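Looking after a wooden table (and what to do about candle wax)

I have lived with wooden tables all my life, and I have ruined more than one finish by being too keen with the polish, so let me save you the bother. A wooden top wants very little from you. It wants dusting, it wants wiping, and now and then it wants feeding, and the rest of the time it would like to be left alone.

For everyday cleaning I use an old cotton T-shirt cut into squares, wrung out in warm water with one drop of dish soap in the bowl. Wring it until you think it's done, then wring it again. Wipe along the grain, never across, and follow straight away with a dry square. If your top is made of planks, or has lines that look like planks, run the cloth down each line with a fingertip behind it. Crumbs love those lines! A soft toothbrush gets the stubborn ones.

Sticky patches (jam, in our house, always jam) come up with a warm damp cloth laid on top for a minute or two. Don't go at them with a knife. I did that once in January with a butter knife I thought was perfectly blunt, and the scratch is still there to greet me at breakfast. 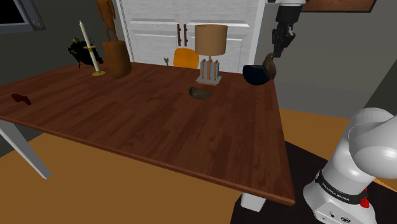

Page last changed: 2020-05-18

Now, candle wax. We light candles at supper most of the winter, and wax on the table is simply part of the bargain. Let it go completely hard first. You can hurry it along with ice cubes in a plastic bag, but put a dish towel under the bag, as a wet bag leaves a ring of its own. Once the wax is hard, push it off with the edge of an old store card held nearly flat. What's left will be a cloudy film, and that comes away with a dry cloth and a bit of patient rubbing. Colored wax is more trouble than white, and red is the worst of the lot.

A candle that leans will drip on its low side, so it pays to seat it properly. Warm the bottom end in hot water for a few seconds, press it into the holder and keep it upright until it grips. If it's still loose, a narrow strip of foil wrapped round the base does the trick. I also stick felt circles under anything with a metal foot. Brass especially — brass polish left under the rim can mark a tabletop, so clean your candlesticks over newspaper and buff them well before they go back.

White rings from hot mugs look dreadful but often sit only in the finish. Put a dry cotton cloth over the ring and press with a barely warm iron, no steam, for 8 seconds at a time, lifting to look in between. Try a hidden spot first if the table is dear to you.

As for feeding, I rub in a thin coat of Bimley paste wax twice a year, leave it 40 minutes, and buff until my arm complains. Thin is the word. A thick coat goes smeary and collects dust, and then you're back with the soap and water, taking it all off again.

Painted legs don't want wax at all. A damp cloth and a little baking soda will shift shoe scuffs from white ones, and go gently near the corners, where paint wears through first.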